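Claline Hand-Held Gripper: Set-up Guide
Section 3: Your First Pick

By now the gripper should be charged, paired and out of its foam. If it is still in its foam, go back to Section 2, which was written with some care and would like to be read.

What you need
Soft, light packets in a few sizes. Crisps are ideal.
A table with a cloth on it. Bare shiny tops let packets skate away.
The Stinuneo app, open on the Practice page.

3.1 Picking up a packet

1. Hold the gripper level, with the small crosshair on the top edge of the body pointing at the packet you want.
2. Open the fingers fully. The app shows 92 when they are as wide as they go. Squeezing harder will not produce 93.
3. Move in slowly until the packet sits between the two blue fingers.
4. Close until the packet creases, then stop. The bag should look worried, no more than that.
5. Lift, wait for the tone, and put it down again.

Note: Pick from the front of the pile first. Everyone wants the big one at the back. It will still be there later.
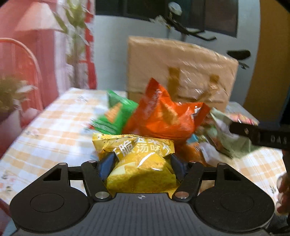 Fig. 7. Fingers closed on a crinkled bag, other packets behind.

CAUTION: Keep your free hand away from the linkage arms. The joints close with the fingers and do not check what else has come along.

3.2 If the packet slips

1. Wipe the finger tips with a dry cloth. Crisp grease is the usual culprit, and the usual culprit's owner usually denies it.
2. Set grip force to 2 in the app and try again.
3. If it still slips, run Finger Check. Code 123 means the fingers have lost their zero. Open them fully, hold still and press Reset.

Note: Grip force above 2 is meant for boxes and tins. On crisps it makes crumbs — very quickly.

3.3 Saving your picks

The gripper stores 3000 picks before it starts writing over the oldest. Copy them to the Aoun dock before then. Failed picks are saved too, and the app lists them first.

Continue to Section 4, Picking Up Things That Roll.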